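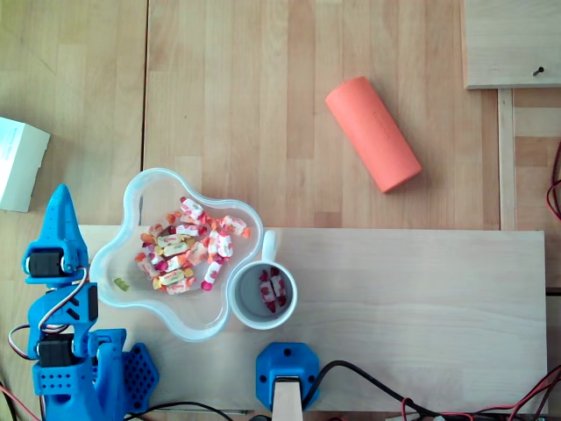
Clear bowl with a scalloped edge on a plywood board.

Phone and Tablet Care at the Workbench: Cleaning, Charging and Storage Tips

Filed under: Workshop tips

A phone used in a kitchen or workshop collects flour, sawdust, oil and skin grease faster than one that lives in a pocket. Most of the faults that follow are minor and can be cleared at home with simple tools. The notes below apply to current phones and tablets with a USB-C port. Check the maker's care page before using any liquid on a screen or case.

Charging port

A plug that wobbles or works only at one angle usually means packed lint. Turn the phone off. Hold it with the port facing down and use a wooden toothpick, shaved flat on one side, to scrape along the outer wall of the port. Stay away from the center tongue, where the contacts are. Work from the corners toward the opening. Do not use a pin or a paper clip; both can short or scratch the contacts. Canned air tends to drive the lint deeper.

If the plug still does not seat after cleaning, try a second cable before assuming the port has failed. Cable ends wear too, and a cable costs less than a repair.

Speaker grilles

Use a dry, soft toothbrush and brush across the grille with the phone tilted so that dust falls out. For grease, press a small ball of reusable putty on the grille and lift it straight off. Do not knead it in. Old putty leaves crumbs – replace it when it stops holding its shape.

Screen

Wipe loose grit off first with a dry microfiber cloth, using no pressure. Sawdust and sanding residue will mark a screen if rubbed. Then dampen a corner of the cloth with distilled water and wipe in one direction. Window cleaner and vinegar can wear down the coating that repels fingerprints.

Wash the cloth by hand with plain detergent. Fabric softener leaves a film that shows up as streaks.

Cases

Silicone and rubber: remove from the phone, wash in warm water with dish soap, rinse, air dry overnight.

Hard plastic: same method, with a soft brush for the button cutouts.

Leather: dry cloth only, then a thin coat of conditioner twice a year.

Yellowing in clear cases is a change in the plastic and will not wash out.

Charging spot

Keep the charger off the main work surface. A shelf at chest height, well away from the sink and stove, is suitable. Fix the cable to the edge of the shelf with an adhesive clip so that it does not slide behind. We use a Prulley clip, which holds up to two cables and peels off painted wood without lifting the finish. A binder clip does the same job on a thin shelf.

A phone charging in direct sun may slow down or stop charging until it cools. Take the case off if it feels hot to the touch.

Spare phones in a drawer

Charge to about half, turn off, and store in a dry drawer. Recharge to half every few months. A battery left flat for a long time may not accept a charge again. Do not store or use a phone with a swollen back. Take it to a battery recycling point, and do not press on it or try to open it.

Before selling or handing one down, sign out of all accounts and then erase it from the settings menu, in that order. Remove the SIM and any memory card last.

Labeling chargers

Chargers look alike once they leave the box. Write the wattage on a strip of masking tape and stick it on the flat side of the brick, clear of the prongs. Put a matching strip at the plug end of the cable. Replace the tape when the ink fades.

More in this section

Removing label glue from glass jars
Sharpening kitchen scissors
Sorting small screws

Comments (2)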